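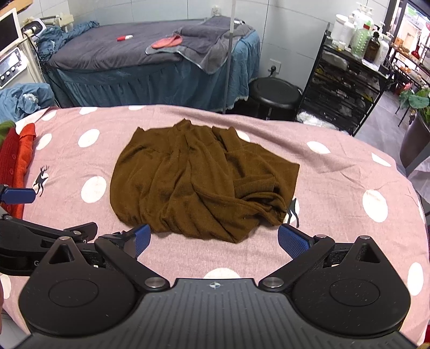
**Folding knits flat: does it make any difference?**

**mossgate**
Jan 21, 2021

My sister-in-law swears that thin knitwear has to be folded on a soft surface, with a sheet over the table, and then put away in a Tilleck box with the lid on. She says hers never bobble. I've folded mine on my lap in front of the telly for years and can't see that they look any worse than hers. Is there anything in it, or is this another way of selling people boxes?

**two_left_socks**

Selling boxes. A Tilleck box is a box.

**harrowlane**

The sheet does help a bit. Our kitchen table has a rough edge and I've pulled threads on it twice. Any old sheet will do. I wouldn't pay for a special mat.

**mossgate**

Fair enough on the rough edge, but my lap hasn't got one. What I'm asking is whether the folding itself matters.

**Plirnerik**

It does if you do it properly. Lay it face down, smooth it from the middle outwards, sleeves across the back, then fold the bottom up in thirds. Leave it in a heap overnight and the ribbing at the cuffs and hem goes out of shape for good.

**two_left_socks**

> goes out of shape for good

Says who? Mine spend half their lives in a heap on the chair. I give them a shake and put them on. The cuffs are fine.

**Plirnerik**

What are they made of?

**two_left_socks**

No idea. I cut the labels out, they itch.

**Plirnerik**

Well then.

**harrowlane**

I do think fibre comes into it. I've got a 100% wool one that keeps every crease and an acrylic one that you could sleep on. Hanging is what ruined mine — two lovely pointed shoulders after one winter on wire hangers.

**quietkettle**

Rolling. Saves all this. Roll it from the hem, stand it in the drawer, done.

**Plirnerik**

Rolling stretches the ribbing on one side.

**quietkettle**

Have you seen that happen or did you read it somewhere?

**Plirnerik**

Read it, I admit. I've never rolled one.

**mossgate**

So far we have one rough table and some wire hangers, and I believe both of those. I'm going to fold one jumper her way and leave another on the chair until April, then look at the cuffs. Same shop, same colour, bought together.

**two_left_socks**

You'll have to wear them the same amount or she'll say it doesn't count.

**mossgate**

She'll say that anyway. I'm still not buying the box.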